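The pump at Horano was rated for 2,000 litres an hour at zero head. Zanele Joubert had measured it at 1,256 through the canister, with clean media, and she had written that figure in pencil on the inside of the cabinet door. In August it was down to 739.

She timed it again. A ten-litre bucket, the return hose held over the rim, a stopwatch. The second run agreed with the first to within a second.

The tank stood in the old ticket office and held the breeding group of loaches that had come from Mulham when Mulham shut. Ammonia was nil. Nitrite was just readable, a tint in the tube that might have been the light from the window. She moved the tube to the white tile and it was still there.

She closed both taps, released the clamps and carried the canister to the sink. The impeller turned freely. The shaft was ceramic and unbroken. There was a little slime in the volute, which she took out with a bottle brush, and a snail shell in the intake strainer, whole, that could not have cost more than a few litres. The pads were brown but no browner than usual. She rinsed the coarse one in tank water, left the fine one alone, and rebuilt it in the order on the label.

Third run: 751.

"It's the hose," said Alley from the doorway. He had been at Horano longer than the tank had.

"It's the same hose."

"It's the same hose as what?"

She did not answer him. She wrote 751 under 739 and shut the door.

The loaches came out at dusk. They lay along the slate with their barbels down and their gills going a little faster than she liked. She counted beats on the big female for one minute, then lowered the outlet so that it broke the surface, and counted again after an hour. The rate had dropped by some 4 beats. It was inside the error of her counting and she recorded it anyway.

At night the office made its own noises. The heater relay closed and opened. The air pump on the quarantine tank had a worn diaphragm and buzzed on one side. Under these was the canister, and she lay on the camp bed and listened to it until she could separate the motor from the water. The motor was steady. The water had a catch in it, low down, behind the cabinet, where the return line passed through the wall and back again because someone had once wanted the pipework hidden.

She got up, found the torch and took off the skirting.

The hose was not hers. For about a hand's length, inside the wall, it had been joined with a narrower piece, two barbed connectors and four clips, all of it furred with scale. The job was neat. The clips were turned so that a screwdriver could reach them from the room side. On the inner piece, in marker, was a date, September 21, 2026, and the name Shaikh.

It was still August. She read the date twice and switched the torch off.
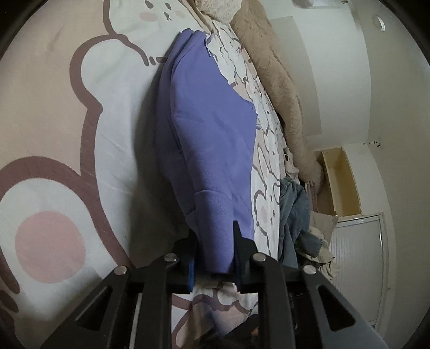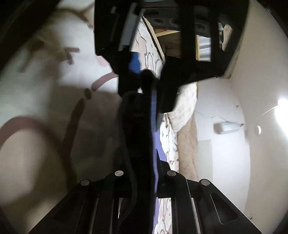 Shaikh, when she rang in the morning, said that the join had been sound when it went in, that a narrow section would scale up before a wide one, and that she should leave the clips where they were until the date had passed.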